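26 December 2018
By Heike Nolte

212 shares | 6 comments

The Pinwood Playhouse seats 80 people, 100 if the fire marshal is on vacation. It has put on the same winter thriller six years running, and every year the posters promise that this is the last time. I have stopped believing the posters. I have not stopped buying tickets.

The play is called Lazaridis, after a detective who never appears. Other characters talk about him constantly, set a place for him at dinner and blame him for the weather. It is the best role in the show, and the only one the cast has never fought over.
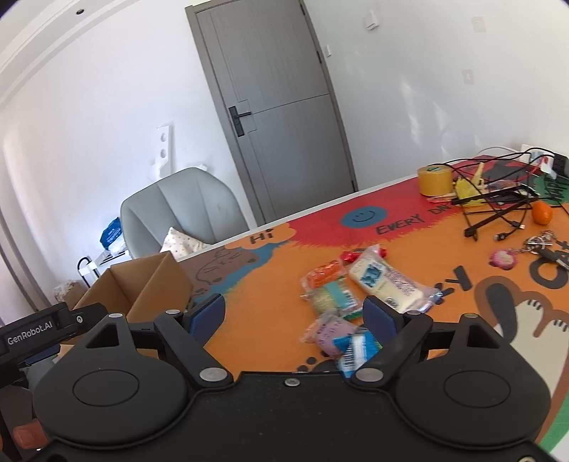 What keeps me coming back is the second act, when the butler has to deliver a four-minute speech while carrying a tray up a staircase that was built for a shorter play. He reaches the top with plenty of speech left. Some years he goes back down for it. Last February he just stood there and finished, one foot in the air, and got the biggest hand of the night.

The company says it needs 1000 dollars for a new staircase. I gave them twenty and asked them to take their time.

Auditions for next season's show, a musical named Ferkimix that I am told has a plot, start once the heating is fixed - so bring a coat and something to sing. The detective has already been cast.

6 comments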